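Home Products About us Careers Contact
Print this page | E-mail this page
Reading time: 4 min

About Stidness

Stidness packs and returns small-parts kits for schools, clinics and hobby suppliers. A customer sends a kit out on loan, it comes back mixed, and we sort it, check it against its list and send it out again. We have 80 employees on two shifts and 178 kit types on the books.

For most of the company's history the sorting was done entirely by hand, at benches, from trays. It is repetitive work with a high share of reaching and wrist rotation. In August 2019 the sorting group asked for a review of those jobs, and the automation cell came out of that review. Kiprono Magesa, who had run the second shift, was put in charge of it.

How the cell is organized

The cell uses two-arm stations. Each arm has a parallel-jaw gripper, and both arms share one work surface. Development is done on plain plastic building blocks and a shallow bin, with the surface marked off in tape. Blocks are cheap, they come in a few clear colors, and a change in grip settings can be tried on them before a customer's parts are put at risk.

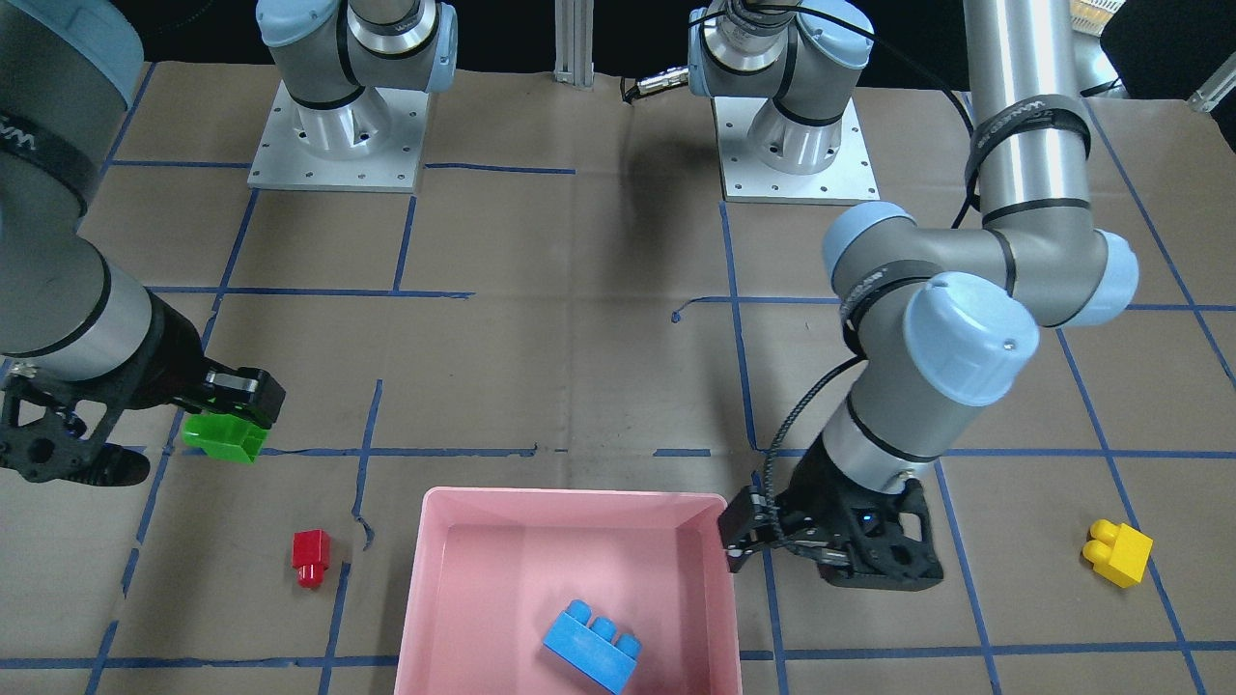 A task is released from development to the floor in stages. It is first written up by a person who has done it by hand. Khoa Doãn then converts the write-up into a station program, and the sorter who wrote it signs off on the result or sends it back. Programs that come back twice are dropped for that quarter. Parts that are soft, tangled or supplied in sealed bags stay on the manual benches, and we have no date for moving them.

What changed for the sorting group

No sorting position was removed when the cell opened. Of the original group, 12 people moved to station work, which means loading, clearing faults, checking output and writing task descriptions. The remainder stayed on manual sorting, with rotation between bench and station every two hours for anyone who wants it. Pay grades for station work were set one step above bench work after discussion with the staff council, and the grade applies for the full shift even if only part of it is spent at a station.

There were costs. Station work involves more standing and more waiting. Fault clearing was underestimated in the first plan, and for several months the same few people were called for every stoppage. Temitope Adeyemi rewrote the call list so that all trained staff take a turn. Noise at the benches nearest the cell was also raised, and those benches have been moved to the north wall.

Small parts and viewing angle

Sorting staff judge a part partly by turning it over. A station has to work from what its cameras give it, so part position in the tray matters more than it did on the benches. Station staff are trained to read the wrist view as well as the overhead one, and to note any part that is tipped or lying against a wall of the tray.

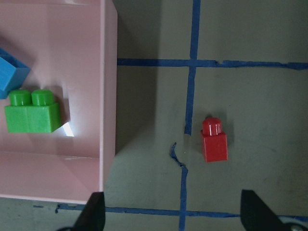

Wrist view: green and blue blocks in the tray, a red block on the surface between the open gripper fingers and beyond them.

Training takes place in working hours. The course was written by Kianoush Azimi with our training partner Cerkmont and covers safe stops, gripper care and task writing. No programming background is required.

Sites and contact

Sorting and the automation cell are at our Hestovia site. Questions about loan kits go to the customer desk, and questions about station work or openings in the cell go to Khoa Dương in personnel.

Page last revised June 11, 2021

Print this page | E-mail this page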